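Two comforters, one bed

August 6, 2026

We switched to separate comforters in July and I said I would write up how it went. A few people have asked, mostly people who share a bed with somebody who steals the covers. I am told I am that somebody.

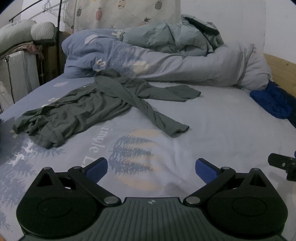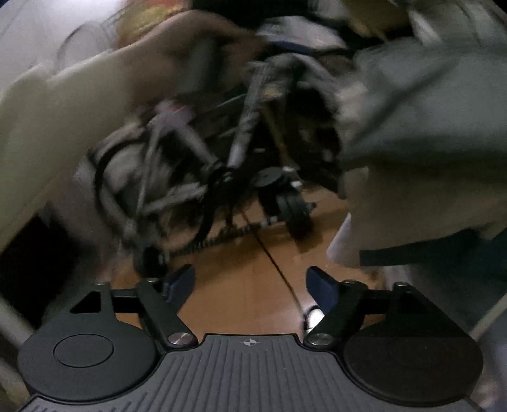
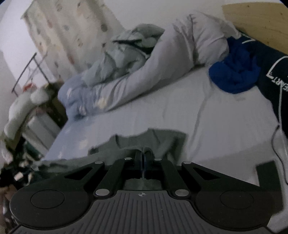 The last one has the gray cloth on the mattress.

The idea came from Hanne Jääskeläinen, who rents the other half of our duplex in Illanton. I was complaining over the fence about being tired. My wife had been waking up cold at night while I was waking up hot, and we had spent most of the spring arguing about whether to buy a lighter comforter or a heavier one. Hanne asked why we only had one. I said it was a big one. She said that wasn't what she meant. Where she grew up, every adult has a comforter of their own, married or not, and it had never come up as a topic.

I had read about this before and filed it under things other people do. My wife had not heard of it and wanted to try it that same night. We used the twin comforter from the spare room and an old camping quilt. It looked terrible. I slept until the alarm.

So we went looking for a proper pair.

What we bought

There are two bedding places within driving distance of us. One is in the mall and sells everything as a set, meaning one comforter, matching shams, and a bed skirt I would have to find a closet for. The other is Hijazi, out past the feed store, which is mostly rugs and upholstery fabric but has a back room with bedding. The man there understood what we wanted before I had finished explaining. He said he sells singles to couples fairly often and that they usually come back for a second pair of covers.

We came home with two Kumico comforters in the single size, a light one for me and a medium one for her. They are cotton on the outside and wool on the inside. I had expected to be talked into down and was ready to say no, since my nose runs around feathers, but he never brought it up.

Sizing is the thing I would tell people to think about first. A twin comforter from an American store is fairly wide, and a pair of them on a queen bed will overlap in the middle and hang low on both sides. That is fine if you like it. The Kumico ones are narrower. They sit side by side with a small overlap and don't drag on the floor. The trade is that if you are tall, or if you sleep with your knees up, a narrow one can leave your back out in the air. I am average height and have had no trouble. My brother-in-law tried mine on the couch and could not keep his feet in.

Covers were harder than the comforters. Hardly any of the stores we looked at had a single cover on its own. We ended up ordering ours, and one of them arrived with the wrong buttons, six on one side and no holes to match on the other. They replaced it. I mention it only so you will check yours before you wash it.

The first couple of weeks

I kept reaching for her side. I would wake up with the edge of her comforter in my hand and no memory of taking it, and I had to face the fact that my wife's complaints over the years had been accurate. After a while it stopped. I think I had been grabbing at the covers in my sleep to have something to hold on to, and now the whole thing is mine and I can bunch it up as much as I like.

She was warm from the first night. She tucks hers under on both sides like a sleeping bag, which she could never do before with me attached to the other end.

The temperature problem was most of our problem. We used to set the bedroom fan by negotiation. Now I have it pointed at me and she doesn't feel it much through the wool. I also get up earlier than she does, and I can fold mine back and leave without letting the cold in on her. I had not thought of that one ahead of time.

The question everyone asks is whether it feels lonely. Hanne laughed when I passed that along. My answer is that it took getting used to. We read for a while under one of them, usually hers, and then I go back to my own when it's time to turn off the light. Nothing prevents you from sharing. You just aren't required to do it for eight hours.

Making the bed

This was what bothered me most, and I was surprised by how much it bothered me. I like a made bed. I don't iron pillowcases or anything, but I was raised to pull the covers up before breakfast, and a bed with two lumps on it looked unmade to me even when it was made.

We tried it a few different ways. Laying them flat side by side gives you a line down the center that is never straight. Overlapping them and putting a spread over the top looks the most like a regular bed, but then you have a spread to take off every night and put somewhere. For a while ours went on the chair, and then the chair could not be used as a chair.

What we do now is the way Hanne does hers. Fold each comforter in thirds the long way, set them next to each other with the folds facing the same direction, and leave the sheet showing around them. It takes less time than the old way. When her friend Teemu Partanen was over to help me carry a dresser, he looked in the bedroom and said it looked like a hotel. I said thank you. He said it looked like a cheap hotel. He once worked a season at the desk of the Zandinley, the lake hotel up north, so I suppose he would know.

If you have a dog, the folded way has a drawback. Ours considers the gap at the foot of the bed to be his now. We have been putting an old towel down there.

The top sheet question

We dropped it. With two comforters, a shared top sheet gets wound around both people and you are back where you started, and two separate top sheets is more laundry than I am willing to do. The covers come off and get washed instead. My mother does not approve. She asked what we would do when we had company, and I said the company would be sleeping in the spare room, and she said that was not the point.

Washing is about the same amount of work as before. Each cover is small enough to go in with a regular load, where the old queen one took up the entire machine and came out with everything else balled up inside it. Getting a single comforter into its cover is something one person can do. I turn the cover inside out, reach in for the far corners, grab the comforter through them, and shake. The old one took both of us and some language.

The wool itself does not get washed, or at least the tag says not to. Hang it outside on a dry day. I put ours over the porch rail in the morning and bring them in around lunch. I did forget mine once and it got rained on, and it took until the next evening to dry. No harm that I can find.

What it cost us, more or less

Less than one good queen down comforter at the mall store, more than I wanted to spend. I'm not going to list the prices, since Hijazi gave us a little off for taking a floor item and it wouldn't be a fair comparison. If you want to find out whether you like it, use what you have in the house first. We did it with a camping quilt and it was enough to tell.

I will say that before all this we had priced a split mattress with an adjustable base, and that was over $2,000 before delivery. I am glad we tried the covers first. There is nothing wrong with our mattress.

Still to figure out

Winter. My light one may not be enough by December. The man at Hijazi says they make a heavier one and that some people snap the light and medium together, but ours don't have the snaps, so I would have to sew them on or buy another. My wife says I can have the queen comforter back, folded double, and she would like it out of the hall closet anyway.

I also need to do something about the pillows. Mine is flat and I have known it was flat for a long time. That will be another post if I get to it.

Posted in: House, Sleep

Older: Refinishing the porch steps, part two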